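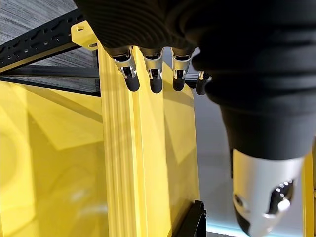
Vasylyna Hrytsenko has written crossword puzzles for 19 years and would like it known that she does not do them. "People bring me theirs at parties," she says. "I tell them I'm off the clock. Then I solve it upside down from across the table, out of spite."

She makes the weekly puzzle for the Rikdale paper, which pays her, and a harder one for a newsletter called Trimholm, which doesn't. Trimholm has 2,426 subscribers. By her reckoning 500 of them finish the grid and the rest write to her.

The letters are mostly about rivers. "I used a river in Belgium once, four letters, perfectly good river. You'd have thought I'd keyed their cars." She has since sworn off Belgium. She has also sworn off Roman numerals, Greek letters used as filler and any singer whose career depends on having three vowels in her name.

Her word list is a spreadsheet that she prunes in February, when there is little else to do in Rikdale. Last winter she threw out 3,000 entries and put 11 back by March. One was "aerie." She looks pained about it.

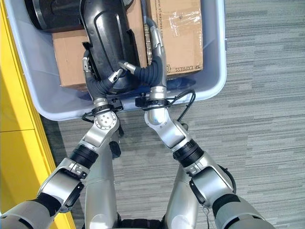
Clues come after the grid, usually before six in the morning, and they go to her test solver, Rosalía Aranda, a retired court clerk with no interest in sparing feelings. "Rosalía writes 'no' in the margin," says Hrytsenko. "If she's enjoyed herself she writes 'fine.' I have two of those on the fridge."

Aranda, reached by phone, disputes this. "Three," she says. "One of them was for a pun, and I regret it."

I ask what makes a clue good. Hrytsenko thinks for a while, then says it should annoy you for a minute and flatter you for the rest of the day. The best one she ever wrote was for "elbow." She won't tell me what it was – she may want to use it again.

She is at work on puzzle 1,538 now. It has a corner she hates, and the only word that fits is a river.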